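Slippers by the door: pairs together or wherever they land?

Home > Hallways and Storage > Shoes

kworus
Posts: 215
We have a two-shelf wooden rack with dark metal uprights and it is used only for slippers. Outdoor shoes go in the porch. The trouble is that the slippers never stay in pairs. One ends up on the top, the other underneath, and every Friday someone is late because they are looking for a left foot. Does anyone have a system that lasts longer than a day? Rack is 72 cm wide.

ieva_s
Assign a shelf per person. We did this when the children were small and it mostly held. Guests get the bottom.

Vaher_V
I would not do a shelf per person on a rack that size. Closed-toe ones and clogs take up more room than slides, so one person's shelf fills up while the other is half bare. Sort by type and put slides on the lower shelf.

ieva_s
Then everyone has to bend down for the slides, and they are what people wear most.

Vaher_V
They are also the easiest to pick up. It is a shoe rack, not a filing cabinet.

kworus
Pictures added. Top shelf is the busy one.
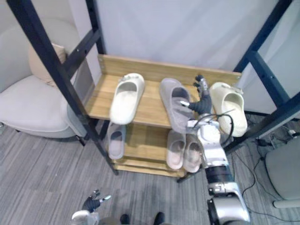
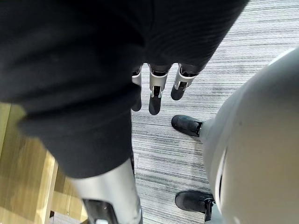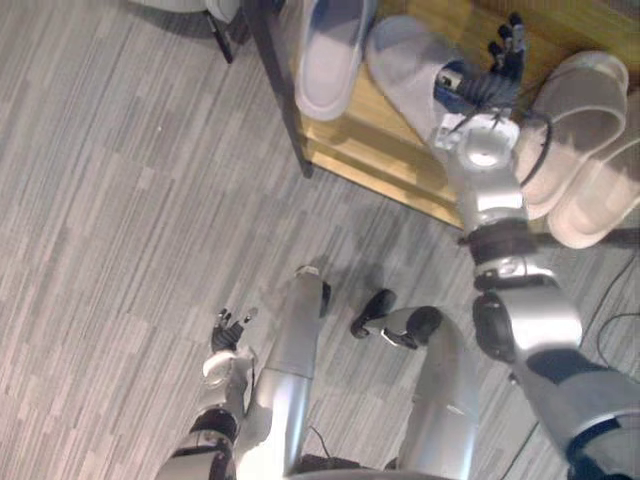
Re: Slippers by the door

tinlo
Posts: 8
The pink slides are the only ones on the lower shelf sitting as a pair in your first picture. Start from those and leave them where they are. The grey one at the other end of that shelf wants its partner next to it, and there is a grey one in the middle of the top shelf. If those two match, move it down and you have two pairs on the bottom and much more space above.

kworus
They do match, I checked. My wife thinks the grey on the top looks a bit lavender but it is the same slipper, one has had more sun. Moved it down.

G_Toom
Toes out or toes in? I see yours are toes out. We turned ours round so the heels face the room and you can step straight in once they are on the floor. The Ozoliņš rack we had before was too shallow for that and the clogs kept dropping off the back.

kworus
Toes out at the moment. Ours has a raised board along the back of the top shelf so nothing can drop off there. The clog sticks out over the front a bit though.

Vaher_V
Heels out is worse for clogs. You can't tell whose they are.

G_Toom
You can if they are different colours, Vija.

ieva_s
Does the carpet get marked under the rack? We have a striped grey one in the back room, much like yours, and the feet of our rack left dents after one winter.

kworus
Small dents. I put felt pads under it in December and they have not got deeper. The pads came from the hardware shop in Lotthorpe, pack of 6, and I had two left over.

tinlo
An ice cube on the dent overnight, then brush it up with an old toothbrush. Worked on our stairs in Skullinthorpe.

Vaher_V
Only if it is wool. On ours it did nothing at all.

kworus
Will try it on the corner nobody sees. For now it is pairs together, slides below, anything with a closed toe on top. I will report back when it has been through a weekend with visitors.

ieva_s
I still say a shelf each.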